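Back Table Gallery
Sillovness house pages > Rooms > Back table

Quick one, uploading between loads of washing. The long table against the white wall finally gets its own page. People keep asking about it on the Skaltiveo board so ok, ok. Started clearing it in January and have been shuffling stuff back and forth ever since.

The table itself: wood, knots and all, warm reddish color that gets redder toward evening. Bought used, two seasons of crumbs in the joints. Sanded the top by hand, oiled it, oiled it again. Would do one more coat but then I'd have to move everything and I am not moving everything.

Rule for the back row is that it all stays pushed up to the wall. Pens and brushes left, basket next, cans after that. Front stays free for whatever's going on that day, coffee mostly, some drawing, bills when I can't put it off any more.

Pics get bigger if you click. If they dont, reload, the Clideck uploader has been slow all week.

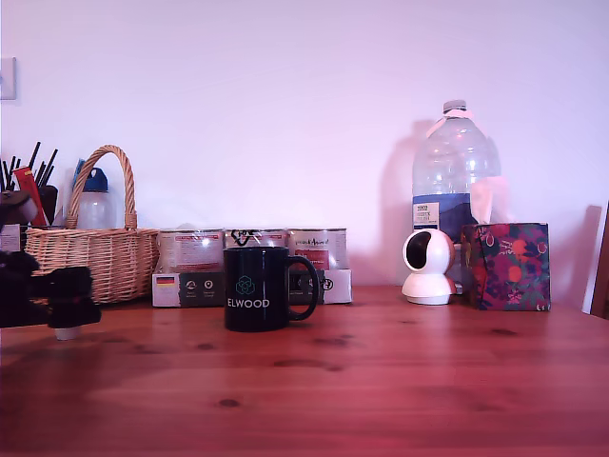
Black mug parked in front of the tins. Wicker basket with the tall handle to the left, water bottle with the blue cap behind it. 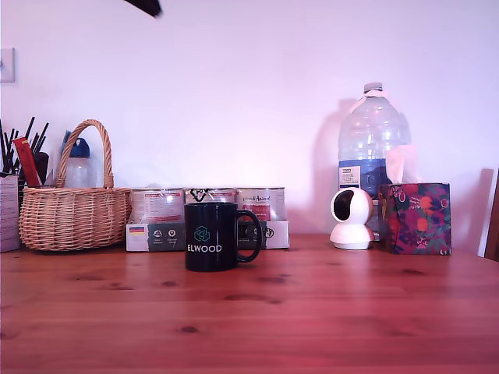

The back row. Pens and brushes every which way with the red thing stuck in among them, then basket, then the three cans still in their tray, little German flag on the front.
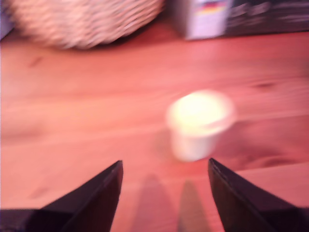 Little white cup, lots of bare wood. Blurry but look at that color.

All three: back table, same wood top.

Few notes since I get the same questions.

Basket. Flea market, paid 2 for it, the handle was the reason. Too tall for the shelf it was supposed to go on so it lives here now. Holds mail, then fruit, then mail again. Currently neither, will sort out.

Pens. Yes there are too many. Yes half are dried up. I test them every so often on the back of an envelope and put the dead ones right back in, no idea why. Brushes are mostly for ink, a couple for dusting the keyboard.

Cans. Meant to go down in the pantry weeks ago. Tray is handy though, keeps them from wandering, and the height is right so nothing gets knocked when I reach for the light. Might keep the tray after the cans are gone.

Mug. Daily one. Big handle, fits the whole hand, goes in the dishwasher fine. There was a Murakami print I wanted on the wall over it but the wall is staying plain for now, tried it with tape and it looked crowded with the pens.

Cup. Espresso size more or less. Had a set once, moved house, you know how it goes.

Oil questions: plain hardwax, thin coat, rag, wait overnight, buff. Dont flood it. The knots drink more than the rest, so go back over those the next day. Rings from hot cups come out with a bit of fine sandpaper and more oil, go with the grain.

Counter says 2,482 visits on the old kitchen shelf page and nearly 200 comments, havent read them all, sorry. Will get to the ones about hinges first.

Next up is the hall closet, pictures taken, captions not. After that maybe the windowsill if the plants pull thru.

Back to Rooms | Older galleries | Leave a comment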